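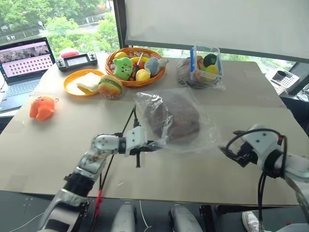 Figure 1. The two-arm station at work on a bagged loaf, with the basket of toys toward the back of the table.

Print this page | E-mail this article

3. What we bought, and what we wish we had bought

I'll say at the start that I am not a purchasing person. I came to this project to write control software, and for the first few months I figured the budget was a thing other people worried about. Then Hamdia Endale handed me the spreadsheet and went on leave, and I got an education! So this section is the money section, and I've tried to write down what I'd have liked to read before we placed the first order.

Our plan for the Araya station had two big lines, the arms and the grippers, and one small line called "other." You can guess which one got us into trouble. The arms came in on budget (we had a firm quote from Indard, and they stuck to it). The "other" line was set at $1000 and ended up at $2585, mostly cables, clamps, fingertips, a second power supply and a lot of little brackets that each cost next to nothing. Gebremedhin Seyoum keeps telling me that cable management should have its own line in any two-arm budget, and I've come around to his view. When both arms reach in toward the middle of the table, the cables have to come along too, and every extra loop of slack is one more thing to snag or wear out.

Grippers were the other big talking point. We went with plain parallel grippers with small black fingers, and I'd do it again – they are simple to mount and the spare fingertips are cheap. But they make you think hard about your tasks before you buy. A hard plastic box is one kind of problem. A big round loaf in a crinkly clear bag is another, with all that thin film to get hold of before you get anywhere near the bread, and see-through packaging is tough on a vision system too.

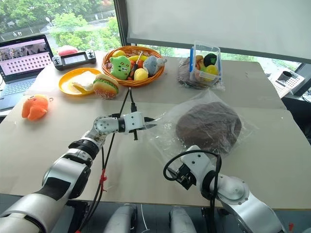 That brings me to the props, which we had left out of the plan completely. I really thought we could bring stuff from home! What you want is a spread: soft things like plush toys, stiff things like plates and containers, a basket that other items can sit in, and some packaging that changes shape when you touch it. We spent about $900 on props and replacements between January and the end of the trial period, and I would put that number into a new budget without blinking. Buy 2 of anything soft. Plush gets grubby, bags tear, and if the replacement doesn't match the one you started with, your earlier runs get a lot harder to compare with the later ones.

We also looked at a bundled package from Nerkley, where one price covered the arms, mounting, spares and a year of support. On paper it was more expensive than buying piece by piece. Once I added up our own hours spent chasing parts, the gap got a lot smaller, and for a lab with no one on hand who likes crimping connectors I think the bundle would be the better deal. Our sister group at Westemberg took that route. They were running sooner than we were, though they've grumbled a bit about waiting on approved spares.

Then there's table space. We priced the table as furniture and forgot that it's part of the work area, so it has to fit the reach of both arms and still leave room for a laptop at one side. Measure the reach first, then order the table. I did it the other way and spent an afternoon with a tape measure feeling pretty silly.

All the prices in this section are the ones in our ledger as of August 23, 2022, before shipping. The replacement schedule for fingertips and cables is in the next section, along with the hours we logged on repairs.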